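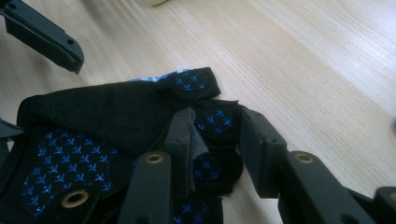

A black glove on a pale wooden tabletop.

PISTHORPE - Mayoral candidate Verna Ferreira says she has now shaken 2,397 hands and still has no position on the sewer.

"People ask where I stand," she said at her campaign office. "I stand at the door of the hardware store, from eight until they close."

Ferreira entered the race in October 2018 after the incumbent, Kipchumba Kinyua, promised to listen to all 3,000 residents. Kinyua has since listened to 900 and asked for them to be moved to another riding.
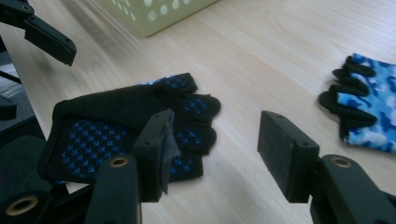
Her platform runs to one page, most of it her name. She admits the handshaking has taken a toll and says the colour of her right thumb is a private matter. A fingerless glove like the black one, with little blue grip dots across the palm, would let her hold on to an undecided voter for longer. "They do try to leave," she said. "That's democracy."

Asked about taxes, Ferreira said she was against them going up and against them going down, and would favour a third direction if council staff could find one. 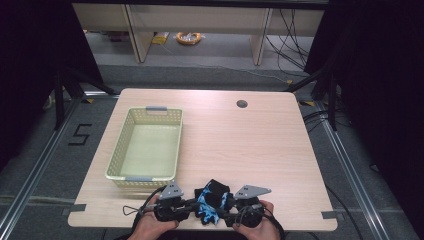
"Sideways, maybe," she said. "Phyllis Inskip is costing it."

Inskip, her campaign manager, confirmed that the study would be ready in December, after the vote.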